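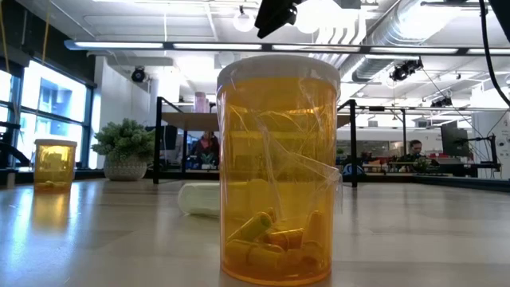 Rimantas Bite told us at the June catch-up that the last report was all noise readings and no people, and could we please say this time whether anyone's hearing is going to be better off. Fair enough. So people first, readings after.

Progress report, Quieter Sheds program, Usumville
Second period

Who we saw

43 workers through the hearing checks, joinery and sawmill combined. Booth was set up in the old first aid room at Clomel, which is quieter than the site office but still picks up the forklift when it reverses. We stopped and restarted when that happened. Slow going. Most people were in before smoko, early starts suit them and their ears haven't had a day of saws yet, so the results are cleaner.

Everyone got their results on paper and a chat. Anyone with a drop in the high range got a letter for their GP. We are not putting the individual results in here, they belong to the workers and that was the deal when they signed up.

What people told us: ringing after a shift is seen as normal. Telly up loud at home, partner complains. Several had never had a hearing check since school. A few of the older hands said there was no point now, and we spent longer with them than planned. You can't get it back but you can hang on to what's left, and that seemed to land better than the poster did.

Training

Toolbox talks done at both sites. Kept to fifteen minutes, at the bench, no slides. Main thing is fit. Roll the plug down thin, reach over the head with the other hand and pull the ear up and back, push it in, hold it there while it swells. Nearly everybody had been sticking them in the doorway of the ear and calling it done. We had people talk out loud with them in, and if their own voice didn't go boomy they took them out and had another go.

Muffs for the ones who can't stand plugs. Glasses arms break the seal, so we've asked for a thin-arm pair to try.

The apprentices picked it up quickest. They also asked the best questions, mostly about music and utes.

Noise work

Readings taken at the docking saw, the thicknesser and the dust extractor. Full tables going over seperately, still being tidied. Short version: the thicknesser is the worst, as everyone on the floor already knew. The extractor is the suprise. Not the loudest but it never stops, so it adds up across a shift, and people take their protection off near it to talk.

The Ernik enclosure for the extractor is on order. It was meant to be in by now. The panels come out of Bragança and the first lot had the wrong door side, so they're being remade. Clomel have cleared the floor space and the sparky is lined up. No change to price.

In the meantime they moved the pallet wrapping round the corner, away from the extractor. Cost nothing, good idea from the floor.

What didn't go well

Night shift. We got 2 of them, total. The booth was packed up by the time they came on and asking people to come in early on their own time was never going to work. Next round we start at 9 pm and stay.

The translated handout isn't finished either. Draft came back with the fitting steps in the wrong order, sent it back.

Money

On budget. $1,152 unspent from the travel line because we shared a car. We'd like to shift that to the night shift round, mostly wages and a hot meal for the crew. Need a yes from you in writing before we do it, please.

Next period

Night shift checks
Enclosure in, then re-do the readings in the same spots
Finish handout
Go back to the joinery and watch how people are putting plugs in, without making a fuss about it
Sort out who at Clomel keeps up the supply after the grant ends. Purchasing say it's safety, safety say it's purchasing. Meeting booked for August.

Rimantas, to your other question, yes you can come along to a toolbox talk. They're at 6.45 am. Boots and hi-vis, park out the back by the weighbridge.

Invoice to follow with the tables.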